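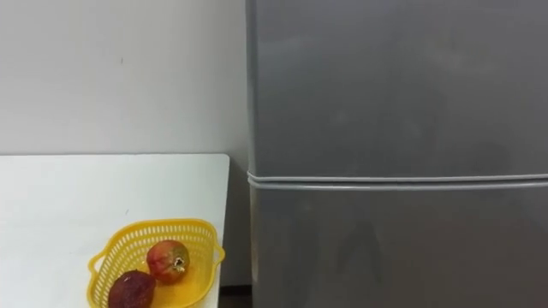
Sourdough starter without the fuss

I've kept a starter going since March and killed two before that, so take this as advice from someone who has made the mistakes for you. You need a jar, a spoon, strong flour and tap water. Scales help a lot, mine cost next to nothing and they're fine!

Step 1. Mix 20 g of flour with 20 g of water in the jar. Stir until there are no dry bits, then rest the lid on top (don't screw it down) and leave it somewhere warmish. Mine likes the shelf over the boiler.

Step 2. Next day, tip out half and feed it the same again. Keep doing this daily. Around day three it may smell like old socks and go very quiet. Carry on feeding it, I binned my first one at this point and I still regret it.

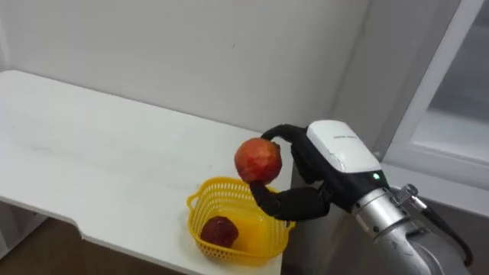
Rye wakes it up nicely, by the way, so swap a spoonful in if yours is sulking. I use the Grotside one but any wholemeal rye will do. When it doubles within a few hours of a feed, two days running, you can bake with it.

Step 3. For one loaf, build the starter up the night before, then mix 300 g of water, most of your starter and enough flour for a soft, sticky dough. Salt goes in last. Hang on to a spoonful of starter for next time (I forgot once, never again).

Comments 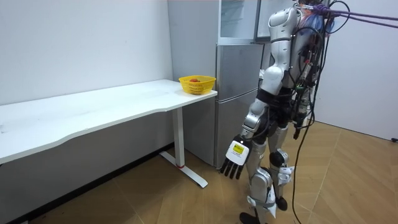
Rhonda Li: Mine took 18 days to double, so don't give up if it's slow. Can I use the half you tip out for pancakes?

Yes, once it's past the sock stage! Add an egg and a splash of milk and fry them small.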